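3.2 What people keep, and where they keep it

I should say up front that I came to this project as a reader before I came to it as a researcher. I grew up with stacks of genre magazines in the hallway, and I always wondered why some issues got thrown out while others followed people from apartment to apartment for decades. So when the Breltau survey gave me a chance to ask 65 households about exactly that, I jumped at it (and asked far too many questions, as my pilot readers kindly pointed out).

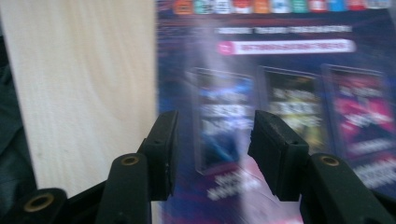
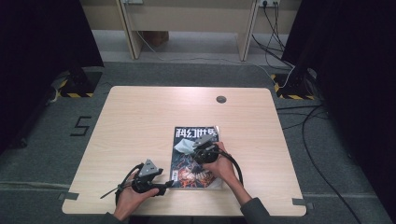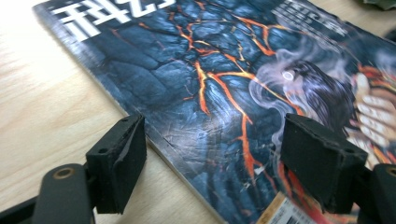

Figure 2. Printed matter on and beside pale wood-grain surfaces. The magazine in the middle picture carries the title 科幻世界.

The first thing I learned is that "collection" is a loaded word. Hardly anyone I talked with wanted to be called a collector. They had "some old magazines," or "a box," and one person in Flovine had a closet she described as temporary, though it had been temporary through two moves. When I switched to asking about magazines people would be sad to lose, the answers got much longer and a lot more fun to read.

Covers came up again and again. People remembered the art long after they had forgotten the stories inside, and they used it to find things — "the green one with the moons" was a perfectly good call number in one family. I had expected authors' names to do that job. The Delorme catalog I was working from is sorted by date and issue number, so matching it to what people told me took most of February, and I'm still not sure I got every one right.

The full listing came to 3,647 issues. I left duplicates in, even though it makes the table uglier, because a second copy usually had its own history. Some were bought to lend out. Some were gifts from a relative who didn't check the shelf first! Taking them out would have made the homes look tidier than they are, and would have hidden most of the lending, a topic I come back to in Section 5.

Reading habits were harder to pin down. A magazine can sit by the bed for a year and get opened twice, and my form had no good box for that. I ended up using the Cluravora scale, with its five levels running from "never opened" to "falling apart," and I asked people to rate wear on their own. Two readers of the draft worried that this mixes up age and use. They're right, and I don't have a clean fix — the older issues were printed on thinner paper to begin with.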